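Household Textile Care in Shared Student Housing
Final Project Report, Module in Domestic Environments
Prasten Residence Study Group

1. Background

The Prasten residence houses 72 students in shared apartments. Laundry is done in a common room on the ground floor, and clean items are carried upstairs to be folded in the bedrooms. At the start of the project, residents reported that folding was the part of the work they most often put off. Clean blankets and cloths stayed in bags or on chairs for several days and were sometimes washed again by mistake.

The aim of the project was to compare ways of folding and storing soft household textiles in a small bedroom, and to prepare a short guide for incoming residents.

2. Scope

The study was limited to fleece cloths, small throws, pillowcases and bedsheets. Clothing was excluded. Work was carried out in six bedrooms of similar size, each with a single bed, a desk and one open shelf unit. The shelf units are the Sial model supplied with the rooms. Their narrow shelves set a firm limit on the width of any folded item.

A budget of $200 was approved for the project. It covered storage boxes from Furnamcombe, fabric labels and the printing of the guide.

3. Method

Three folding methods were tested: the flat quarter fold, the long fold in thirds, and the roll. Each method was applied to the same group of items in every room. The group recorded whether the folded item fit the shelf, whether it kept its shape when moved, and whether it could be taken out without disturbing the items next to it.

Residents had named the bed as their usual folding surface, and it was adopted for all sessions. Desks were tried in January and given up. They were too shallow for a throw and generally held books and cables that had to be cleared first.

4. Findings

4.1 Fleece

Fleece was the most difficult material in the study. It is thick for its weight, does not hold a crease, and opens again when the hand is lifted. The quarter fold produced a stack that leaned to one side. The roll kept its shape only when placed in a box.

The long fold gave the best result on an open shelf, provided that the cloth was smoothed from the center outward before each fold.

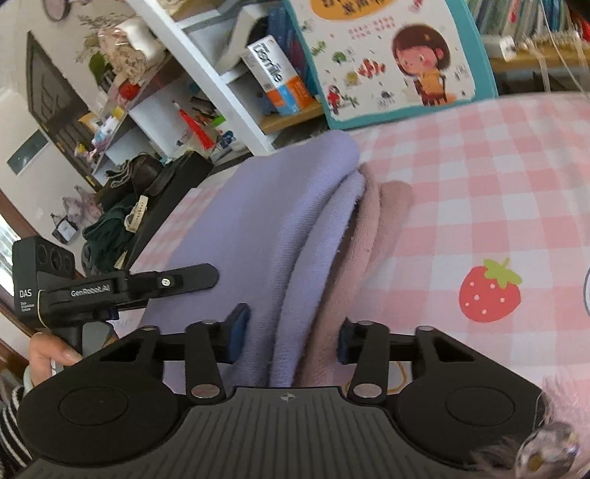
Color was also found to matter in sorting. Cloths in close shades, such as lavender and dusty pink, were easily stacked together when they belonged to different sets. Handling them on a patterned bedsheet made edges and corners easier to find than on a plain sheet of a similar tone. Loose threads should be picked off the sheet before folding begins, as fleece collects them readily.

4.2 Sheets and pillowcases

Flat sheets and pillowcases presented few problems under any method. Fitted sheets remained uneven, and the group recommends storing each one inside its matching pillowcase.

5. Recommendations

The guide, issued under the title Dalodico, should advise residents to fold on a made bed, to use the long fold for fleece, and to keep rolled items in boxes only. Shelf labels should be fixed at the front edge. A second round of testing with heavier blankets is proposed for the next intake.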